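Sorting odds and ends into bins without it turning into a junk drawer again?
Posted in Home & Storage, 19 Jan 2026

Cherry Mae Macapagal
Hi all, hoping somebody here is better at this than me. I've got a pale wooden table along one side of the spare room and it has become the place where everything small goes to die. Toy bricks, bits of tape, caps off things, cases with nothing in them, you name it. I bought two grey metal bins because I thought open bins would be easier than drawers — the kids won't open a drawer to put something away, they just won't. But now everything goes in the front bin and I still can't find anything! Do I need more bins, smaller bins, lids? I've been eyeing the Plomwood stacking ones, but I'd want 6 of them and that adds up. What do you all do?

Rommel Saludo
smaller bins. big bins are just drawers with no front on them

Ladi Akinola
I'd hold off on buying anything, Cherry Mae. I had the same trouble in June when we moved and I was ready to order a whole wall of storage (my partner talked me out of it, thank goodness). Two open bins is plenty if they have different jobs. Mine sit one behind the other against the far edge of the table, and the front one is only for stuff that hasn't been sorted yet. It's allowed to be a mix.

The one I go by looks like this, with a white box or case, a green toy brick, a little white roll or ring sort of thing and a short dark blue cylinder all in together:
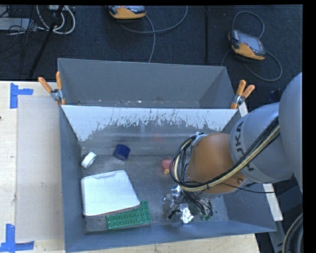
How I empty the front bin

Big flat things come out first. A case or box lying on the bottom hides whatever has slid in beside it, and it's always a brick at my place. Then I pull out anything that belongs to a set, so bricks go straight back to the brick tub, no stopping to build something (I fail at this one a lot). Rolls and round things next, they wander all over the table if you leave them till last. Whatever's left I look at for maybe ten seconds, and if I can't say what it's for, it goes in the back bin.

I go through the back bin every couple of months and most of it gets tossed or given away. Takes me 10 minutes with a cup of tea. The colour of the bins doesn't matter, but I do like grey for this, small bright things show up well against it.

If your bins are metal, put a bit of felt underneath. Mine scratched the table something awful before I clued in.

Cherry Mae Macapagal
Oh, I love the idea of the front one being allowed to be messy! Going to try that this weekend before I spend any money. Do you label yours?

Ladi Akinola
I did at first, with masking tape, and then it fell off and we all knew by then anyway. Might help with kids though. A drawing works if they're too little to read.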